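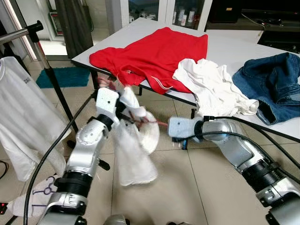

According to Henrike Hollmann, the term occlusal splint is used too loosely, and a soft guard bought over the counter and a hard splint made to a dental impression should not share a name. Most textbooks nevertheless treat them together, and the present article follows that practice, with the two types separated where the difference matters.

Occlusal splint

An occlusal splint (also bite splint, night guard, bruxism splint) is a removable appliance that covers the biting surfaces of the upper or lower teeth. It is worn mostly during sleep. Its main use is to protect teeth, crowns and fillings from wear caused by grinding or clenching, a habit known as bruxism. Splints are also prescribed for some patients with pain in the jaw muscles or the jaw joint, although the evidence for this second use is weaker and opinion on it is divided.

A splint does not cure bruxism. Marks on the surface of a worn splint often show that grinding has continued while it was in place.

Terminology

In everyday speech the words guard, splint and plate are used for the same object. In dental writing, plate tends to mean an appliance that also covers part of the palate, and guard is often kept for soft appliances, including the sports mouthguard. The sports mouthguard is a different device. It is thicker, covers the outer faces of the front teeth and is meant to absorb a blow.

Splints used to hold the lower jaw forward in the treatment of snoring are called mandibular advancement devices. They cover both arches and are outside the scope of this article.

Types

Soft splints are made from a sheet of flexible plastic, usually ethylene vinyl acetate, heated and drawn down over a model of the teeth. They are cheap and quick to make. Many wearers find them comfortable at first. Heavy grinders may bite through one within months, and in some people the springy surface seems to encourage chewing.

Hard splints are made from acrylic resin or a similar rigid material. The best known form is the stabilisation splint, a full-coverage appliance with a flat biting surface, adjusted so that all the opposing teeth touch it evenly when the jaw closes. Raised areas near the canines separate the back teeth when the jaw slides forward or to the side. It takes longer to fit than a soft splint and normally needs at least one review visit for adjustment.

Dual-laminate splints have a soft inner layer against the teeth and a hard outer layer. The hard layer can be adjusted with a bur in the same way as solid acrylic, within the limits of its thickness. Separation of the layers is the usual mode of failure.

Partial-coverage splints touch only some of the teeth, in most designs the upper front ones. They are small and easy to tolerate. Teeth left without contact for long periods can over-erupt, and a change in the bite may follow that is hard to reverse. Partial splints are also small enough to be swallowed or inhaled if they come loose. Regular recall is advised for any patient given one.

Boil-and-bite guards are sold direct to the public. They are softened in hot water and shaped in the mouth. The fit is poorer than that of a laboratory-made splint and the thickness is uneven.

Manufacture

The traditional method starts with impressions of both arches and a record of how they meet. Plaster models are cast and mounted on an articulator, a hinged instrument that copies the main movements of the jaw. The technician waxes up the splint on the model, encloses it in a flask, and replaces the wax with resin under heat and pressure. The result is trimmed and polished, but the fitting surface is left alone.

Digital methods replace the impression with a scan of the mouth. The splint is drawn on screen and then milled from a solid disc or printed in layers from a liquid resin. Milled splints are dense and contain little unreacted material. Printed splints waste less resin, and several can be made in a single run, but they must be washed and light-cured after printing. Poorly cured resin may irritate the gums and tends to discolour.

The Schnyder gauge, a sprung calliper with rounded tips, is used in some laboratories to check thickness over the molars before a splint is sent out. Its readings are taken at four points — two on each side — and entered on the laboratory slip.

Fitting

At the fitting visit the splint should seat fully without rocking. It should stay in place when the mouth is opened and come out with light finger pressure. Tightness around single teeth is eased by removing small amounts of material from the fitting surface. The bite is then marked with thin coloured paper, and the heavier marks are ground down until contact is even on both sides.

Extra saliva, slight lisping and a feeling of pressure on the teeth are common in the first week. The bite may feel strange for a short while after the splint is taken out in the morning. Pain that lasts, or a bite that has not returned to normal by midday, should be reported to the dentist.

Wear and loss
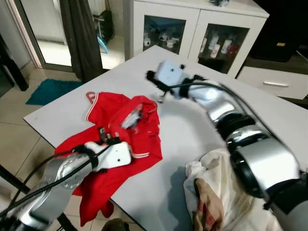 Drerninbridge, July — Returns from the Zamham dental clinic, compiled by Suqin Shao and Sihan Deng, cover 367 adults supplied with a hard upper splint. Some 300 attended the review visit. Of those who attended, 42 had a splint that was cracked, perforated or otherwise in need of replacement. The authors recorded splints as perforated only where light could be seen through the biting surface; thinning alone was not counted.

The returns do not separate milled splints from those made in the flask. Boyang Song has criticised the work on this ground, and also because patients who missed the review were not followed up by telephone. A reply by Shao accepted the second point. On the first, it stated that the laboratory had changed its method part of the way through and that the slips did not always say which had been used.

Daithí Mac Mathúna has argued that loss deserves as much study as breakage. Splints are left in hotel rooms, wrapped in tissue and thrown away, or chewed by dogs. None of these outcomes appears in laboratory records unless the patient asks for a new one from the same practice.

Care

A splint is brushed with cool or lukewarm water and a soft brush after each use. Plain liquid soap is suitable. Ordinary toothpaste contains abrasives that scratch acrylic, and the scratched surface holds stain and plaque. Hot water can warp both soft and hard types. Tablets made for cleaning dentures may be used on most splints, subject to the maker's instructions; Prolska tablets are supplied in a version without peroxide for dual-laminate appliances.

Hard deposits of tartar form mainly next to the lower front teeth and near the upper molars, where saliva enters the mouth. They should be removed at the practice. Scraping at home with a metal tool is a frequent cause of damage.

The splint should be dried and kept in a vented box. Makers differ on whether acrylic is better stored dry or in water, and the advice given with the appliance should be followed.

Limitations

Splints are generally avoided in patients with untreated decay or active gum disease until these have been dealt with. Children's teeth and jaws are still changing, and a rigid splint may soon cease to fit or may hinder eruption. New fillings or crowns often mean that an existing splint has to be adjusted or remade.

In patients with sleep apnoea, an upper splint has in some cases been linked with worse breathing during sleep. Screening questions about loud snoring and daytime sleepiness are therefore asked before one is prescribed.

See also

Articulator (dentistry)
Bruxism
Mandibular advancement device
Mouthguard
Tooth wear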